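Serial Fiction Workshop > Craft and Mechanics > Point of view drift inside a scene

mansa_osei
I have a question about chapter 12 of Dravau, for those who read the draft. The scene is the ferry office. It opens in close third on Dalisay, stays there for almost 400 words, and then gives one paragraph to Viston's thoughts before going back. Two readers marked the paragraph as an error. One did not notice it. I would like to keep it, and I want to know what the fix is short of a scene break.

The paragraph in question:

Dalisay put the ledger on the counter and turned it so the clerk could read it. Viston had seen the ledger before. He had signed it on the night of the fire, with his left hand, and he wondered whether she could tell.

Mansa Osei

quillfeather
It reads as an error to me too. The first sentence is outside both of them, so the reader assumes you are still with Dalisay. "Viston had seen the ledger before" could be her knowledge. Then "he wondered" arrives at the end of the third sentence and I have to go back and reassign everything. If you want the switch, put the interior verb first.

Viston wondered whether she could tell. He had signed that ledger on the night of the fire, with his left hand.

Same information, and no rereading.

tarn_and_fell
Disagree with the premise. The paragraph is omniscient and omniscient is allowed. The problem is that the previous eleven chapters never do it. Check chapter 3, where Tita finds the boat. There are three people on the dock and we only get Tita. By chapter 12 the contract with the reader is settled.

So either seed it earlier or cut it. Moving a verb does not change what kind of narrator you have.

quillfeather
Published novels break this all the time in the middle chapters and readers follow it fine if the handoff is clean. I don't think a contract exists at that level. Readers track names and verbs.

tarn_and_fell
Readers of a bound novel, maybe. These go up as installments, and someone coming back after a week off does not have the voice in their ear. They orient on the first named character and stay there. I beta read a serial with 55 parts and the comments under every part with a mid-scene switch had at least one person asking who was thinking.

mansa_osei
Installments are a fair point. Chapter 12 is posted as two parts and the switch falls in the second one, so there is less lead-in than the word count suggests.

What I lose by cutting is the signature. Dalisay must not know about it until the inquest, and the reader must know now. Otherwise the inquest is a surprise where I need it to be a wait.

pagodatree
Could you do it from the outside? Give Viston something physical that Dalisay sees and misreads. He picks up the pen with his right hand, puts it down, flexes the left. She thinks he has a cramp. You established in chapter 7 that he is right-handed, so anyone paying attention has it.

tarn_and_fell
+1, cleanest option so far.

quillfeather
It is clean but it is weaker. "Anyone paying attention" is going to be a minority. A glove or a cramp is a clue, and Mansa has said the reader needs to know, which is a different job. With a clue you get suspicion. With the paragraph you get certainty.

pagodatree
Then a scene break and 200 words of Viston alone after she leaves. He goes back to the ledger and looks at the page. Short scenes are fine in a serial.

mansa_osei
I tried the short scene in the first draft. It stopped the chapter – she walks out, and the next thing should be the street. With Viston's scene in between, her exit line has no effect.

What if it goes before? Open the second part on Viston waiting at the counter, in his head, and break when the door opens. Then all of the ledger business stays with Dalisay and the reader already has the fact.

tarn_and_fell
That works, and it fixes the installment problem because the part opens on him by name. Mark the break with a line or a symbol. Blank lines get stripped when you paste into the posting form.

quillfeather
I would still take the paragraph with the verb moved, but no objection. Keep "with his left hand" as the last thing before the break.

One small item while you are in there: the ledger is green in chapter 5 and "the gray ledger" on the ferry.

mansa_osei
Gray is correct, I will change chapter 5. Revised part two goes in the draft folder tonight. Only the first 4 paragraphs are new.
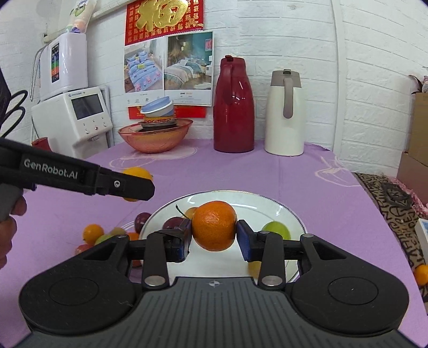
Page last modified: Sunday, 9:14 PM
Replies to this topic are open to workshop members. Post excerpts as plain text and name the chapter.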